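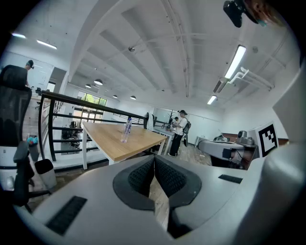 Netomano project – minutes of methods meeting

Wed 1 May, upstairs workroom, Binwood

Present: Joyce Kirui (chair), Gladys Urio (minutes), four members of the collection team, two from training and evaluation
Apologies: one, from the Osei group

1. Minutes of the last meeting

Accepted with one correction. Item 4 should have said the left-hand grip pads were replaced, and both sets of notes on the server now say so.

2. State of the hand-held set

Joyce reported that the set stands at 2484 recorded demonstrations, all made with the hand-held gripper. After review, 1768 are marked usable. The rest were dropped for the usual causes: lost tracking, the object leaving view behind the gripper body, or the operator starting before the tone.

Lost tracking is still the largest group. Most of those recordings were made facing the long white stretches of ceiling, where the tracker has little to hold on to. Recordings made low over the table, with the railing behind, track well. Gladys asked whether the ceiling lights were also part of it. Joyce said the sessions with half the lights off were no better, so she doesn't think so, but the sample was small.

It was agreed to keep the dropped recordings and label them by cause. Nothing is to be deleted before October.

3. Result of the bottle task

The policy trained on the usable set was run on the fixed arm last week. The task was to pick up a water bottle standing on the table and set it down inside a taped square. There were 20 trials with the table square to the arm and 20 with the table turned.

Table square: 17 successes. Two failures were bottles tipped on approach, one was a release too high.

Table turned: 11 successes. Six of the nine failures were tipped bottles. The arm came in along the line it would have used for the square table and caught the bottle with one pad before the other.

There was a long discussion of the second result. The training side's view is that the policy has learned the table edge as a cue for direction. The collection team pointed out that operators nearly always stood on the same side of the table and walked straight in, so the edge and the approach were tied together in the data from the start. Joyce said both could be true and that more trials alone would not separate them.

Agreed: collect a new block with the table at mixed angles and the operator starting from different sides, then retrain with the same settings and repeat both sets of trials. No changes to the model in the meantime.

4. Marker boards

The printed markers are used to line up each recording with the room. Two sessions had to be set aside when a board was moved partway through and the positions no longer matched. Gladys has measured the present positions and put the sheet in the shared folder. Anyone who moves a board is to note the time and start a new session – moving it back by eye is not good enough.

5. Grip pads

The textured pads are wearing at the lower corners. Zotik has quoted for a softer mesh. The training side would like the pads on the hand-held unit and on the arm to be changed together, or the contact images will differ between the two. Agreed. Order two full sets and hold the change until the new block in item 3 is finished.

6. Operator instructions

The written instructions still say to pause "briefly" before closing. Operators read this very differently, with pauses from almost nothing to a couple of seconds. Wording to be changed to a pause of one second, counted from when the bottle is between the pads.

A request to let operators use either hand was put off to the next meeting.

7. Other business

The Osei group has asked for a copy of 24 recordings to test their own alignment code. Approved, usable recordings only, with people's faces blurred first.

Actions

Joyce – plan for the mixed-angle block, including starting positions
Gladys – cause labels on dropped recordings; revised wording for instructions
Training side – repeat trials, same settings, both table positions
Collection team – order pads from Zotik
Gladys – blur and send recordings to Osei

Next meeting when the new block is half done. Joyce to send the time.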